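The first thing I learned at Raltier is that I have no idea how I fold a shirt. I've been doing it since I was nine or so, and I do it while talking on the phone, and when Bartosz Kurek put a gripper in each of my hands and told me to go ahead and fold something, I stood there like a person who had never met laundry.

Raltier has the upper floor of an old print shop in Sturnwood, up a staircase that smells of machine oil and somebody's soup. I'd come over from Brarkton on the early train because I wanted to see where robot skills come from. I'd pictured robots, I suppose. What I got was tables, fabric, and people with grippers in their hands, doing chores very slowly and very well.

The idea is easy enough to explain over coffee, and Bartosz did. You want a machine to handle cloth. Writing rules for cloth is miserable, because it never lands the same way twice. So you have people do the job using the same kind of two-finger hand the machine will have, you record every try, and you feed the whole pile to a learning system until it starts picking up the habits. Each try is called an episode. The cloth project, which everyone here calls Domański, had 526 good episodes in it on the morning I visited — good meaning someone had watched the recording and let it through. They'd made 760 to get there.

"Where did the rest go?" I asked.

"Mostly thumbs," Bartosz said. People get impatient, put the gripper down, and smooth out a wrinkle by hand. The robot won't have a thumb, so out goes the episode.

I got a chair and watched for most of the morning. It's oddly soothing! Pinch, lift, pull a little, let go. What surprised me was how much of the work is tension. One gripper takes hold of a fold, the other closes a short way off, and between them the fabric pulls into a crease you can steer by. With bare fingers you'd feel for the edge. With these you have to look for it, and everybody leans in. 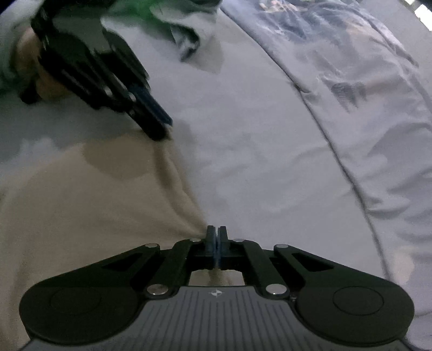
Bartosz says the pinch is where new people go wrong. They grab too much cloth, he told me, because a fat handful feels safe, and then the fold comes out lumpy and the system learns to make lumpy folds. He would rather have a clean miss followed by a second attempt, and he keeps those in, so the machine can see what trying again looks like.

I liked that a lot. It also made me braver, so in the afternoon I had my own go. It took me 5 tries to get one shirt into a shape you could put in a drawer, and around 70 seconds for the try that finally passed. A sleeve kept sliding out from under. My shoulders hurt in a place I didn't know I had.

There was a long argument over lunch about whether everyone should fold the same way. Half the table wants one method, written down and taped to the wall. The other half says people's differences are what keep the system from falling apart when a collar flips over. Bartosz is with the second half on most days, though he did admit that the person who starts with the hem is driving him up the wall.

I caught the four o'clock back to Brarkton with sore wrists. My own laundry was waiting on the bed, and I folded the lot with two fingers on each hand, just to see. The towels went fine. The fitted sheet is still on the chair.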